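Tidine Drawer Organizer Set, Large: Review After Two Months

I bought the large Tidine set in May, when we moved to the apartment in Giltbridge and I found out the kitchen had four drawers and they were all a different size. The old place had one deep drawer that took everything. The large set has 40 pieces: bins in five sizes, the clip-on dividers and a sheet of rubber feet.

The bins are clear plastic and feel solid. I have dropped two on the tile and neither cracked. The edges are smooth, and the corners are rounded enough that you can wipe crumbs out with a finger. They go through the top rack of the dishwasher without warping.

Fit is where you need to do some work first. The bins are all the same height, and our top drawer is shallow. It closes, but only if the can opener lies on its side. Measure the inside of the drawer, then measure again at the back, where the runners can take up extra space. The size chart on the box gives the outside dimensions, so those are the numbers to use.

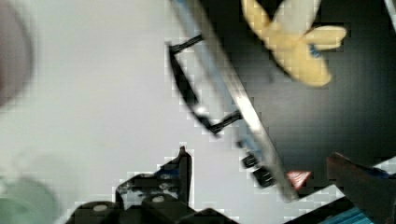
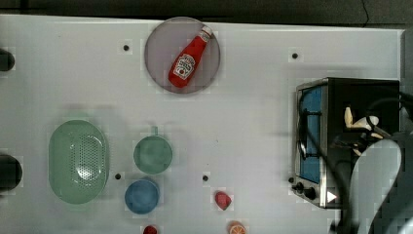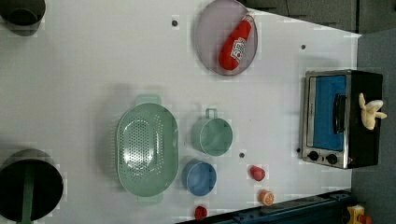
The dividers are the weak part. They clip over the rim of a bin and hold well enough with spoons or measuring cups. Put anything heavy against them, such as a rolling pin, and they pop off. I stopped using them in the utensil drawer and bought two narrow bins separately. Thomas Carbone, who lives downstairs and has the same set, glued his in place. I would like to be able to move mine.

The rubber feet do their job. Without them the bins slide forward every time the drawer opens. Put them on dry plastic and leave them overnight before loading the bins. I rushed the first batch and had to peel off six of them.

I also tried the bamboo trays from Trirkora, which my brother had left over. They look better and they expand to fill the width of the drawer, but food gets into the sliding joint and the wood has to be washed by hand. For knives and forks I would still choose the bamboo. For packets, lids, clips and batteries the Tidine bins are easier to live with.

Two smaller complaints. The clear plastic shows every fingerprint, and the price label on the largest bin left a gummy patch that took cooking oil to remove.

I would buy the set again without the dividers if they sold it that way. The medium set has the same bins and fewer of the tiny ones, and is probably enough for a kitchen with two drawers.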